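From the Sundenside Neighbors' Newsletter
Jan 6, 2023

Keeping a Weather Diary

Happy New Year to all of you on both sides of the creek! I hope the holidays were kind and that your driveways were kinder than mine. I promised Danica Hájek back in the fall that I would write something on weather diaries, and she has reminded me twice (very sweetly), so I had better get on with it.

I started mine after my uncle passed away and left us a drawer full of his. He wrote one line a day for most of his life, and in leap years he was very proud of his 366. Some of the lines are no more than "gray, wind from the lake." Others mention who stopped by, or what the tomatoes were up to, and those are the ones we read out loud when the cousins visit.
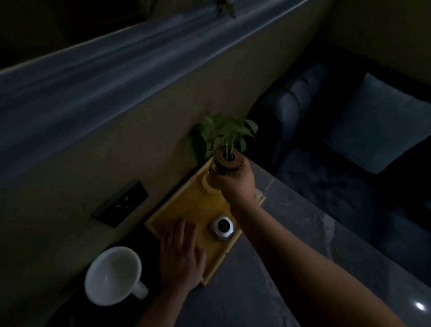 You don't need any equipment to begin, though I know Ľubomír Zelenák will disagree with me, as he has a rain gauge, a barometer and a thermometer on each side of his garage. He tells me the two thermometers have never once agreed. I look out the kitchen window while the kettle is on, and then I step onto the back porch for a minute to see what the air feels like. I write down the sky, the wind if there is any, and one other thing – the first robin, or ice on the birdbath, or the Mikuš boys sledding down Mill Hill on a cookie sheet.

If you miss a day, leave the line blank and carry on. I missed 11 in a row last March when I had the flu, and I was tempted to fill them in from the newspaper, but I'm glad now that I didn't. The gap tells me when I was sick, and the first line after it says "sun, soup from Tatiana," and I can still taste that soup.

Any notebook will do, and so will a wall calendar with decent-sized squares. Pencil holds up better than you'd think – my uncle's is still perfectly readable, while the years he used a fountain pen have gone brown and a bit fuzzy.

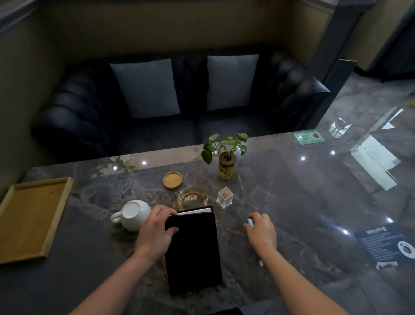 Share Your Lines

Sang Kim has kindly offered to gather everyone's entries for the first week of March, and we'll print as many as we can fit in the spring issue. One line a day is plenty. Leave them in the box by the library door, and please put your street on the page so we can see who got the snow!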